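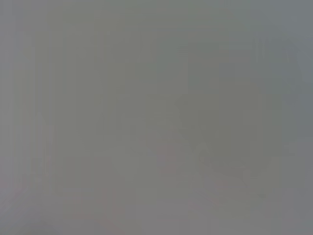 No. 242

Wrist cameras should be on the maintenance sheet

The service sheet for the Flalano cell has 15 lines. Grease points, belt tension, air pressure, gripper pads, cable clips. The wrist cameras are not on it, and I think they should be the first line.

A joint that goes bad faults and stops the arm. A camera can keep sending pictures on time, at the right size, with nothing in them a person could name. The Isto controller logs that stream as healthy. It checks that a picture arrived and goes no further.

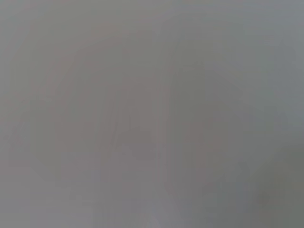
D. Stougaard

Gray on gray, with a darker rounded shape to the right and no edge sharp enough to measure from. I would not let an arm pick on that view, and I would not start by adjusting exposure either. Look at the lens cover first, then the focus ring, then whatever is in front of the mount. Software comes last.

The usual objection is time. A printed target and a sharpness reading take 2 minutes per shift. Do it cold, before homing, and write the number down – a pass mark alone will not show drift. We set a full check every 200 hours as well, starting in March.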